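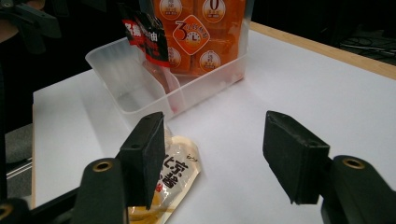

At the white table, Plistis workshop

Part-Time Bookkeeper and Office Assistant

Plistis is looking for a part-time bookkeeper to take over the day-to-day accounts and help run the front office. The position is open now and will stay posted until it is filled. Posted Tuesday, November 19, 2019.

About the job
You will work three mornings a week in our office on the second floor of the Grecu Building. Most of the work is entering supplier invoices, matching them to purchase orders, and getting payments ready for the owner to sign. We handle 156 active supplier accounts. Many of them send paper invoices, so expect a fair amount of filing.

You will also:
Reconcile two bank accounts and one credit card at month end
Send customer statements and follow up on late payments
Collect time sheets and send the hours to our outside payroll service
Answer the phone and sort the mail on the mornings you are in
Order office supplies

Our year closes in August. You would need to work extra hours that month and should not plan a vacation then. The annual return is done by an outside accountant. You would pull the records together and answer questions.

We keep our books in Prirel. If you have not used it, we will train you, but you should already be comfortable with some kind of accounting software and with spreadsheets.

What we need from you
At least three years of bookkeeping experience
A high school diploma or equivalent
Clear written English
Able to lift a file box

A bookkeeping certificate is a plus but is not required.

Hours and pay
Mornings are Monday, Wednesday and Thursday, starting at 9. Pay is hourly and depends on experience. There is a $3,000 yearly allowance toward health coverage, paid out monthly after the first 90 days. Parking is free behind the building. The Ovov Street bus stops at the corner.

How to apply
Send a resume and a short cover letter to the Plistis office by mail or drop them off at the front desk. Put "Bookkeeper" on the envelope. Please include two work references with phone numbers. We will call the people we want to interview. No recruiters, please.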